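4. Putting the side table together

Read this section through once before opening the hardware bag. Ozan Kocabaş, who wrote the first edition, asked for that sentence to be printed in red. The budget said otherwise.

4.1 Clear a space

1. Choose a patch of floor at least 80 inches by 70. Carpet is fine and is kinder to the finish than tile. It is also where small screws go to retire, so keep the hardware in a bowl.
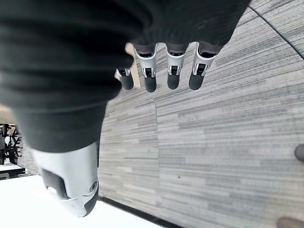 2. Stand the legs upright to check that they match. A Clidmont leg and a Pimetti leg look alike in the bag and differ at the top plate.

3. Turn each leg a full 90 degrees into its plate, by hand. If it stops early, back it out and start over. Do not reach for pliers.

CAUTION: Keep fingers clear of the plate when setting a leg. The plate will not apologize.

4.2 Lay out the panel

4. Set the panel on a flat surface, finished side up, and wipe it with a dry cloth. Save the Emum polish for later, or for somebody else's table.

5. Run a hand along each edge. Small burrs come off with the paper supplied. Large ones are a matter for the Sotelo parts desk, which answers the phone until 2 p.m.
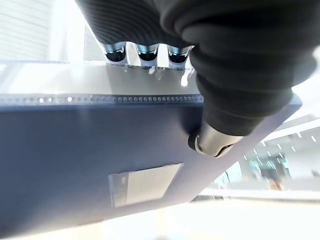 4.3 Join the two

6. Lower the panel onto the legs and start every screw before tightening any.

NOTE: One spare screw is included. If you have more than one, return to step 6.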